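Korkine CR-4 Temporary Screening Kit
Tested by us, sold by us, and not quite what the leaflet says it is

Price: £47 for the standard kit, VAT included
Stock code: KOR-186
Delivery: three to five working days, mainland only

We took on the Korkine kit in December after two years of refusing to. The maker calls it "a complete room divider in a bag". It's a roll of black plastic sheet, a pouch of clips, a length of line and a leaflet. You could put something like it together yourself from a builders' merchant, and if you already have half of it in the shed you probably should.

So why do we stock it? Mostly the clips, which are good. The sheet is decent too, once you stop expecting it to behave like a curtain.

What you get

One roll of black sheet, 186 cm wide
Twelve metal clips, sprung, with a flat jaw
Line, ten metres
Four screw hooks and plugs
Leaflet (see our remarks further down)

The leaflet mentions a "carry system". It means the bag.

What it is for

Korkine lists 47 uses. We stopped believing them at "stage scenery for professional theatre". The ones our customers come back and tell us about are much duller: closing off half a room while the other half is plastered, covering shelves before sanding, blacking out a box room for someone on night shifts, keeping paint off tiles, and putting up a plain dark backdrop for a school play or a party. It does all of those well enough.

It is not a dust barrier in any serious sense. The leaflet shows a man in a mask smiling next to a clean sofa. If you're cutting plasterboard on one side of this sheet you will be wiping down the other side by teatime, unless you tape every join and the floor as well. Tape isn't in the kit. Korkine sells its own at a price we find comic, and we don't carry it. Any decent low-tack tape will do.

It isn't soundproof either. We only say so because we've been asked four times.

Size and coverage

One roll hung full length covers an ordinary doorway with plenty to spare, or a narrow room from wall to wall if you use two panels. Please measure first. The sheet will not stretch to make up a gap, whatever the drawing on the packet suggests. It sags between fixings, more than you'd think, and a sag in the middle eats height at the bottom.

If you're going wider than a single panel, overlap the edges by a hand's width and clip at the top. A butt join looks tidy for an hour and then opens.

How it looks once it is up

Shiny. The packet says "elegant matt finish", and I don't know what they were looking at. It comes off the roll with every fold still in it, and most of those folds stay. Hanging it overnight helps a little. A hairdryer on low helps a bit more, but keep it moving and keep it well back. An iron is a bad idea with or without a tea towel.

Bathrooms and other small rooms are where it looks its worst and works its best, as there's less span to sag. Two panels of black sheet hung behind a toilet, with a clip near the top of the join and coloured foam letters stuck on, come out like this:
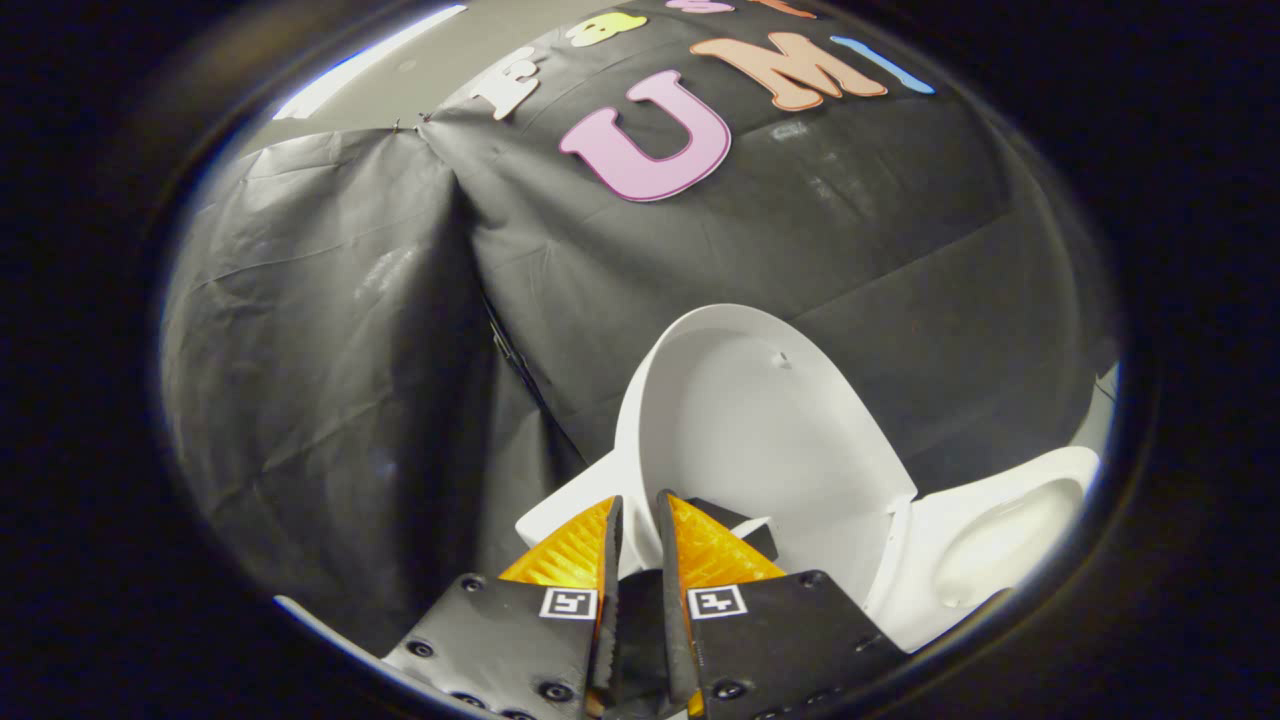
Clips

The metal clips are the reason to buy the kit. Our returns shelf is full of rival sets with plastic jaws, chiefly the Pistard ones, which grip nicely in a warm shop and let go in a cold garage. The Korkine clip has a proper spring and a flat jaw that doesn't bite through the sheet. We hung a test panel in our stockroom on four of them and left it for 138 days. One slipped. The other three were where we'd put them.

That was a light load in a room with no draught, so don't read too much into it. Near an open window, double up.

Spare clips are sold in packs of six. They also fit the Tremik line, should you have one of those already.

Sticking things to it

People use this as a backdrop, so they want to fix lettering and shapes to it. Foam pieces with a sticky back generally hold if the sheet is clean and dry. Wipe off the powdery film from the factory first with a damp cloth. The trouble is that a hanging sheet bends, and anything stuck to it bends too, so a straight line of letters seldom ends up straight. Lay the sheet flat on the floor, mark your line with chalk, stick, then hang. Even then, stand back before you commit to the last few.

Glue guns melt it. Drawing pins leave holes that run. Paper banners on sticky putty come down in the night, usually the night before.

The claims we would ignore

"Reusable 451 times." We wrote to ask how anyone arrived at 451 and had a very polite reply that didn't answer the question. We've put one roll up and down for several jobs and it is still usable, though it has picked up a few small tears at the clip points. Call it a season's worth of odd jobs if you're careful.

"Fits any room." It fits rooms that are the right size.

"Hangs in four minutes." Svatopluk Skála in our workshop has put up more of this stuff than anyone I know, and he took nineteen, not counting the hunt for the drill.

Care and storage

Wipe with warm water and a drop of washing-up liquid. Let it dry fully before rolling, or it will smell. Roll it round a cardboard tube if you can; folding it back into the bag gives you a fresh set of creases next time. Keep the clips in a dry tin.

Safety

This is plastic sheet. Keep it away from heaters, candles and bare bulbs. Don't leave it loose where small children or pets can get at it, and don't hang it over a vent or across the only way out of a room.

Should you buy something else?

If you want a divider that stays up for years, yes. The Lumbantobing fabric screen costs nearly four times as much, hangs straight and can go in the wash. For one weekend of decorating, a cheap roll and a handful of clips from the market will do the job.

The Korkine sits in between. We sell a fair number to people who've been let down by plastic clips and don't want it to happen again.

Returns

Unopened kits can come back within 30 days for a full refund. Opened kits can come back if something is missing or broken. We can't take back cut sheet, even if it was cut in the wrong place because of the drawing on page two of the leaflet. We have asked Korkine to correct that drawing, and until they do we're putting a slip of paper in every bag with the right measurements on it.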